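# Chapter 4: Before You Buy the Arm

*What the catalogue price leaves out, and how to find it before the order is signed*
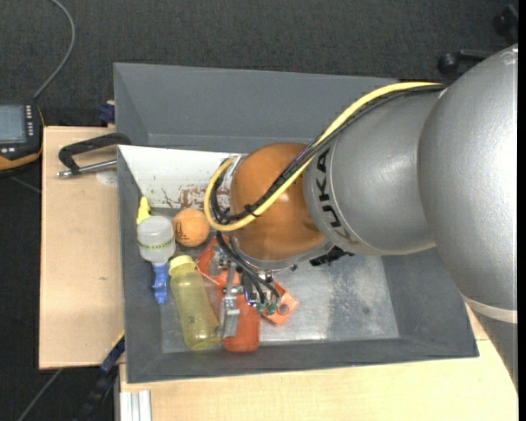 ## 4.1 Where we are going

If you have come to this chapter straight from the last one, you will have a list of jobs that might be handed to a robot, and perhaps a favourite among them. It is very tempting at this stage to ring up a supplier and ask what an arm costs. Please do, by all means (suppliers are on the whole friendly people, and they like being rung), but do it after you have read section 4.3, as the figure you are given will cover one line of a budget that usually runs to several pages.

Picking mixed items out of a bin is the job we shall follow through the chapter. It suits us well as a teaching case. The items differ in shape and in how they may be held: a ball, a bottle lying at a slant and a flat piece with a corner sticking up each ask something different of the gripper. The bin has walls that the tool must stay clear of. And everything the gripper needs has to travel along the arm to reach it, so that even the cables and hoses have to be thought about, and paid for, and now and then replaced.

By the end of the chapter you should be able to:

- draw up an equipment list for a small picking cell, working outwards from the gripper
- sort the costs into those paid once and those that come back every year
- put a sensible time against each stage from order to first use
- read two quotations side by side and say what is missing from each

## 4.2 A word about Wiltosholm

Most of the worked figures come from one project, the picking cell at the Wiltosholm returns depot. Hannelore Haslinger kept the planning file there and was kind enough to let us borrow it, crossings-out and all. I mention the crossings-out because they are the most useful part. Her first budget was a single sheet. By the time the order was placed the equipment list had grown to 147 lines, and she told me she could have written more than 30 of them on the very first morning if she had walked round the bench with a pencil before opening the spreadsheet.

The depot had asked for prices from two firms, Gillimik and Imhof, and you will meet both quotations in full in section 4.6. Gillimik came in lower. Imhof had included the gripper, the stand and a week of training. Whether that made Imhof the cheaper of the two is a question I should like you to hold on to, as it took Wiltosholm a good part of the spring to settle it.

## 4.3 Start at the fingers

Planners who are new to this nearly always begin with the arm, then choose something to put on the end of it with whatever money is left. I would gently steer you the other way round. Begin with the item to be picked up, go on to the fingers that will hold it, then the gripper that moves the fingers, and so back along the arm to the bench and the floor.

At each step, write down four things:

1. What the part is, in plain words.
2. What it fastens to.
3. What it needs fed to it (power, air, a signal).
4. What wears out, and how soon you would notice.

The third and fourth questions bring in most of the forgotten lines. A hose needs a connector, the connector needs a spare, and a cable that goes past a joint has to be tied so that it can bend without snagging. None of these costs much. Taken together at Wiltosholm they came to 59 lines, and every one of them had been missing from that first single sheet.

**Key term: end-of-arm tooling.** Everything fixed beyond the last joint of the arm, including brackets, fingers, fittings and the hoses that serve them. Suppliers often quote it separately, and sometimes they leave it out altogether, so do look for the words.

## 4.4 Paid once, paid again

Once you have the list, go through it with two coloured pencils. Mark in one colour everything you will buy a single time, such as the arm itself or its stand. In the other, mark everything that returns: finger pads, hoses, software support, the yearly service visit. Some lines will deserve both colours. Bins are a good example, being cheap enough to slip in as a one-off and knocked about enough to need buying again.

Hannelore's habit, which I have since adopted, is to allow 52 weeks of running costs in the same request as the purchase. It makes the total look worse and the following year a great deal calmer.

### Try it yourself

Choose a bench, a kitchen worktop or a corner of a workshop, and imagine that an arm is to lift one kind of object from it. Working outwards from the fingers, write an equipment list using the four questions above. Then swap lists with a neighbour and see what each of you has missed. Keep your list safe, as we shall put prices to it in section 4.5, using the Vekura price sheet at the back of the book.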